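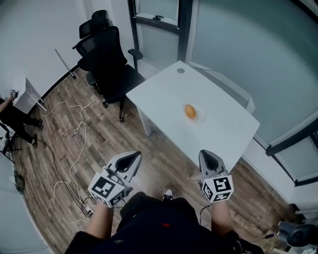 Written by Arvo Lindqvist. Tested and corrected by Aled Samuel. Last revised in April.

Zerkham Hand-Held Gripper Kit
Section 4: Your first recording, seated at a table

If you have worked through Section 3, both grippers are charged and paired, and you're about to get to the fun part! By the end of this section you'll have a folder of clean takes that the Wikero software can turn into training material for an arm. We still get a kick out of this step, and we've done it a lot.

Before you start

You need the left and right grippers, each with its marker cube fitted, a table, a chair, and one object on a small plate. Something rounded and easy to close on is a great first choice -- save forks and plastic bags for later. A plain white tabletop works nicely.

CAUTION: Run charging cables along a wall or tape them down before anyone sits. You will be looking at your hands, and your feet will find every loop on the floor.

4.1 Getting into position

1. Put the plate near the middle of the table, within easy reach of both hands.

2. Sit facing the table with your elbows free of the armrests. Office chairs are fine, but lock the wheels if you can.

3. Pick up one gripper in each hand. The housings are the same design on both sides, so check the L or R on the underside of the grip.

4. Hold both grippers out in front of you, pointing toward the table, with the tips slightly apart. This is the home pose. Every take starts and ends here.

5. Look down at your hands and check that both marker cubes are in full view. Sleeves are the usual culprit, so push them up.

NOTE: Keep tape, stickers and fingers off the printed faces of the cubes. A smudge can be wiped away with a dry cloth. A scratched face means a new cube (part 2957).

4.2 Recording a take

1. Hold the home pose until you hear two short beeps.

2. Reach in with one gripper and close gently on the object. Move the way you would if you were passing the bread at dinner, only a touch slower.

3. Lift, pause, and set the object back on the plate.

4. Return to the home pose and wait for the long beep. The take saves by itself.

5. Swap hands and do it again. Then try one where you pass the object across in midair, which feels wonderful the first time it goes well!

CAUTION: Don't squeeze past the point where the trigger stiffens. The jaws have already closed as far as they will go, and forcing them wears out the spring.

4.3 Checking your work

Open the session in Wikero and look at the tracking score beside each take. Anything at 96 or higher is good to keep. Lower scores nearly always mean a cube was turned away or covered; play the take back and you'll spot the moment.

A session holds up to 3000 takes, so don't be stingy. Fumbled grabs are worth keeping too -- mark them "miss" and Wikero files them separately.

If the beeps never come, go back to 3.6 and pair the grippers again, left one first. For sessions with the Bratadska wide jaws, skip ahead to Section 7 before recording.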